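Spent the week with Mugo, the simulation package for arm cells that Rolska sells by subscription. Thread on what it does, what it costs and where it fell short for me.

1/ Background. I set up small automation cells for shops that have one or two arms and no robotics staff. Most of my time goes into reach problems and bad grasps, and I would like to find those before the hardware is bolted down. I pay for my own license and Rolska did not see this ahead of time.

2/ Price first. Mugo is $965 a year for one seat. That covers the editor, the physics, the stock rooms and one export target for your controller. A second export target costs extra. The trial runs 11 days and does not ask for a card.

3/ Install took most of a Sunday morning, and nearly all of that was the download. The editor opens on an empty room and a list of templates. I picked the long table template with a single arm on a base plate at the near end. You can swap the arm, the gripper and the table top from one menu.

4/ The stock rooms are plain. Gray walls, wood floor, a cabinet at the back. Surface color can be changed and so can the light. I left the defaults alone for the first runs so I could tell what the arm was doing without extra variables.

5/ My test job was small cubes on a table with other things lying on it. Easy for a person, and a fair check on whether the grasp planner respects the neighbors. Approach from overhead, fingers down, one finger each side of the cube.
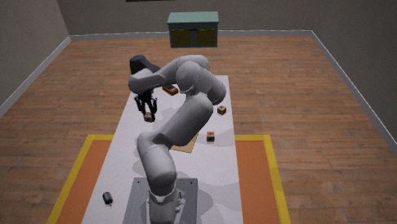
Wikell: Does the planner let you set the approach height per object, or is it one number for the whole cell? We dropped another package over exactly that.

6/ Per object, yes. It is under the object's own tab, not the arm's, and I missed it for a day. You can also set a group value and override single items. The default was higher than I wanted and made every cycle slow. I brought it down and had no contact with the table after that.

7/ Physics. Contact is decent. If you set friction too low, a cube slides out of the fingers, as it should. If you set it too high, everything sticks and you learn nothing. Mugo ships with a middle value and the manual tells you to measure your own parts. Take that advice. The stock number was too generous for the coated parts I usually handle.

8/ I ran 3,000 cycles overnight with positions randomized. You get a log with every failure and a saved state you can open and replay. That is the best part of the package for me. Most of my failures came from wrist angle near the far end of the reach, and I would have found those on site with a customer standing next to me.

9/ You can stop a run at any step and move the camera. I use a high view from behind the base for almost everything. The arm does hide part of the table from there, so keep a second camera on the side if you care about clearance under the upper links.

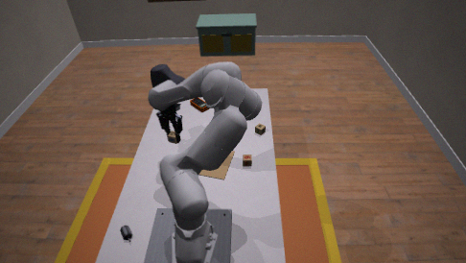 Mugo, long table template. Cube in the gripper, just clear of the table top.

10/ What I did not like. Undo only goes back 20 steps, and dragging an object uses up several of them. Renaming a part breaks any script that calls it, with no warning. The shadows look good but they cost frame rate on my laptop, so I turn them off for long runs.

11/ Export. I sent a job to the controller on our test bench in Wodholm. Joint moves came across fine. Gripper timing did not, and I had to add a short wait after each close by hand. Rolska support answered the same afternoon and said a fix is planned for August. I will believe it when it is in the release notes.

12/ Cloth, cable and bags are not supported. Rigid parts only. If your work is bin after bin of soft goods, skip it for now.

13/ Who should buy it. If you set up more than a couple of cells a year, the seat pays for itself with one avoided return trip. If you have one cell that already runs, use the trial to check the change you have in mind and then let it lapse.

14/ I am keeping mine for another year. Next I want to try two arms on one table, which the manual says is possible and gives half a page to. Will add to this thread when I have the results. If you already run two arms in Mugo, tell me how you set the shared zone.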